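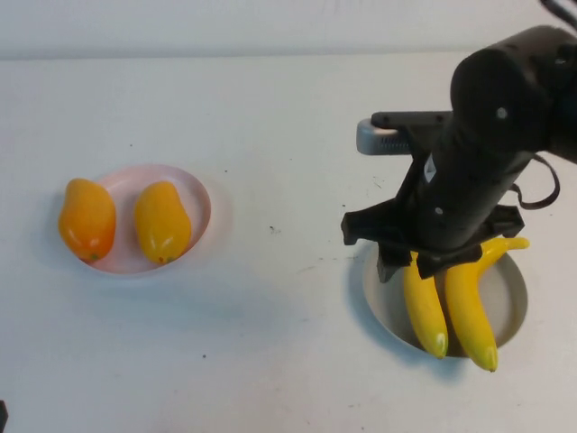 The arm project at the Purnley workshop has moved off the floor and onto its own table, and the build is far enough along to report on. The table is white and so is the wall behind it, which makes the fruit easy for the software to find. Sorting is the task for this round: mangoes go with mangoes on the pink plate, bananas go with bananas in the white bowl. The wrist camera sits on a black bracket on the side of the arm, and its cable has a loop of slack so the wrist can turn without pulling on the plug. An earlier routing had the cable tight along the casing. It came unplugged often enough that we stopped counting it as a fault and started counting it as a design problem.

For members who missed the spring newsletter, the arm came to us used, from a Bristolura surplus sale. We paid $145 for it with a dead power supply and no documentation. The replacement supply, mounting hardware, camera and a box of cable ends brought the total for the project to $948, and that is under what was set aside in the shop budget. The remainder stays in the project line until the end of the year.

The control software is a set of scripts we have been calling Delaunay, after the triangulation method used in an early version of the table map. That method is gone now but the name stuck to the folder. The scripts run on the old desktop by the drill press. If you need that machine for the laser cutter files, please save your work and log out when you finish. Do not shut it down. Startup takes 13 minutes because of the disk check, and the calibration has to be run again each time.

Calibration was most of the work in May. The arm has to know where the tabletop is, and the table we started with had a slight bow in the middle. The fingers would stop short at the edges and press into the surface in the center. We replaced the top, shimmed two legs and bolted the arm base to a steel plate. Since then the height readings have stayed steady from one session to the next, including after the table was bumped by a sheet of plywood on its way to the saw.

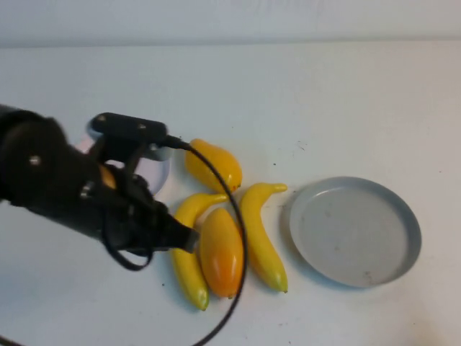
The gripper is the other part that has changed. It now has angular black fingers, and they reach into a pile of fruit better than the old ones did. The bracket on top is held with small screws that can be reached without taking the wrist apart. Use a hand driver on these, as the threads in the housing are soft. We stripped one hole in April and had to fit an insert.

Piles are still the hard case. When toy bananas and mangoes are spread out with space between them, the arm picks well. When they are touching, it has trouble deciding where one ends and the next begins, and the similar yellows do not help. In the last full run it made 78 clean picks before we had to stop and reset, and most of the misses came from fruit lying against other fruit. A long cable crossing the table in view of the fixed camera also causes bad reads. We plan to try a spring clip farther back on the arm to hold the slack up - if anyone has a spare one from a lamp or a mic stand, leave it in the project bin.

The toy fruit belongs to the project, so please don't take it for other uses. Wipe it with a dry cloth only. The cleaner on the sink shelf leaves a film, and the fingers slip on it. The same goes for the plates and the bowl.

Next on the list is a second emergency stop on the aisle side of the table. The one we have is by the keyboard, and a person standing at the far end can't reach it. The switch is ordered from Calledlow and the box for it is already printed. Until it is wired in, the arm runs only when two trained members are present, one of them at the keyboard.

Work sessions are in the evening, starting at 6:30, in the back bay. New members can watch without signing up. To run the arm you need the shop safety orientation first and then one session at the keyboard with somebody who has already done it. The sign-up sheet is on the clipboard next to the first aid kit.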